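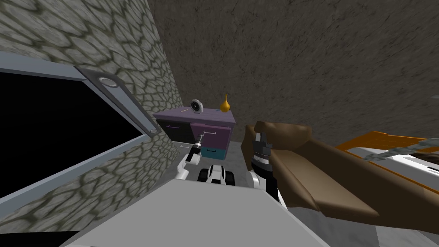 The Friesen 30 is a wall anchor kit for light panels and shelving on masonry, sold by Gusum in a plastic case with a drill bit, sleeves and screws. I bought it in February and have used it in two houses since then. Rounded stone is the hardest surface for any sleeve anchor. On a cobblestone-pattern wall with darker mortar lines, a flat frame touches only the high spots, and each hole falls either on a stone face or in a joint. The kit's instructions cover brick and poured concrete and leave this case out.

In stone, the sleeves gripped well. I set the drill to low speed without hammer until the bit had made a seat, then switched hammer on. In mortar, results depended on age. The joints in the Gevinstead house are lime and crumbled at the mouth of the hole, so the collar had nothing to sit against. Moving the hole to the nearest stone fixed it.

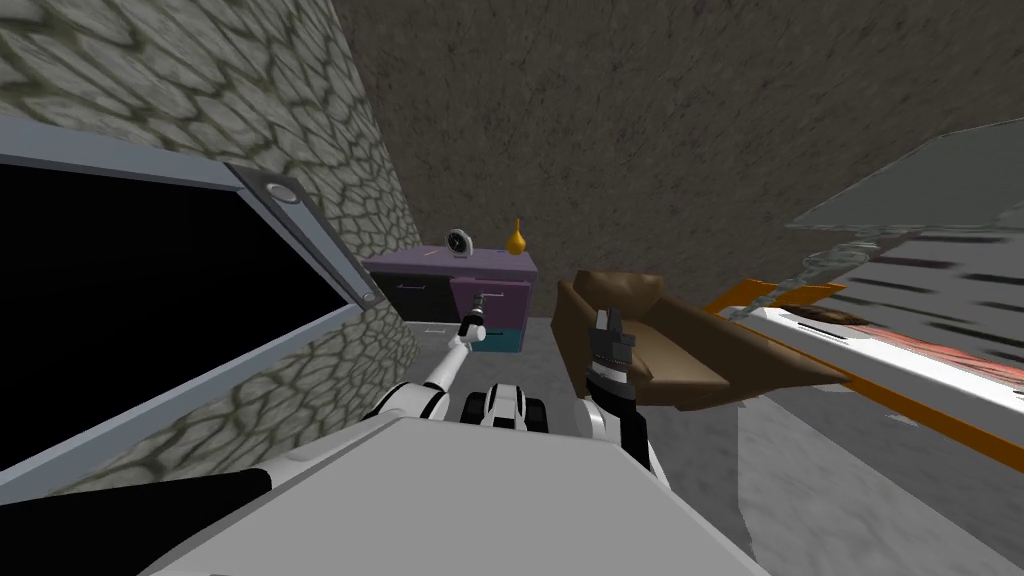

Dark panel with a pale frame, against a stone wall.

The supplied bit was dull after 30 holes. Replace it early. The screws have a shallow recess and two of them stripped under a hand driver. The case latch is fine.

I paid 47 dollars at Pliltolgate, more than the brick-only set costs there. For plaster over brick, buy the cheaper set. For uneven stone, the longer sleeves justify the price, but add a good bit and a bag of spacers to the order.

Rating: 7 out of 10
Posted 12/17/21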